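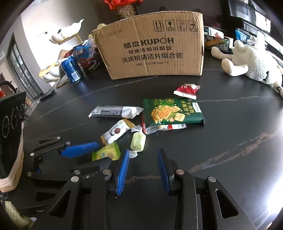

Fig. 1. Packaged snacks on a dark stone tabletop.

Search this site Search Go
Projects > Food and Society > Year 2 reports > Snack wrappers at Marnell

What happens to snack wrappers at Marnell Hall

Introduction
Marnell Hall has a shop, two vending machines and no bin for soft plastics. We wanted to find out whether students know where wrappers should go, and whether a separate bin would be used.

Method
We gave a paper survey to 100 residents in April. It had nine questions. We also put a trial bin by the Bamell Road entrance and emptied it every Saturday. Wrappers were sorted by hand into plain plastic film, foil-lined film and paper.

Results
Only 19 residents gave the right answer for foil-lined film. Most thought it could go in with cans. Paper was answered correctly by nearly everyone. The trial bin filled quickly in the first week and more slowly after that. It also collected coffee cups, which we took out and left out of the results.
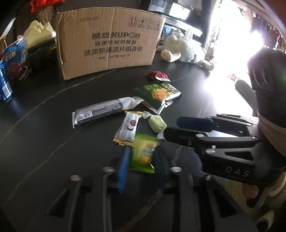
Fig. 2. Packaged sweets and snacks with a corrugated cardboard box.

Outer boxes were less of a problem. Cardboard already has its own cage behind the kitchen, and residents flatten it if there is room.

Problems
The survey was handed out at dinner, so people who cook for themselves were missed. The second weigh-in was lost when the scales ran flat.

Recommendations
Keep the bin at Bamell Road and add another near the shop. Put the label at eye level, with a sample wrapper stuck to it.

Comments (3)

tresitz_2nd_floor: The bin by the entrance has gone now. Is it coming back?

Guest: Did you ask about crisp tubes? I never know with those.

Aguirre Court rep: We would like to try this in our building. Could you put the survey sheet up as well?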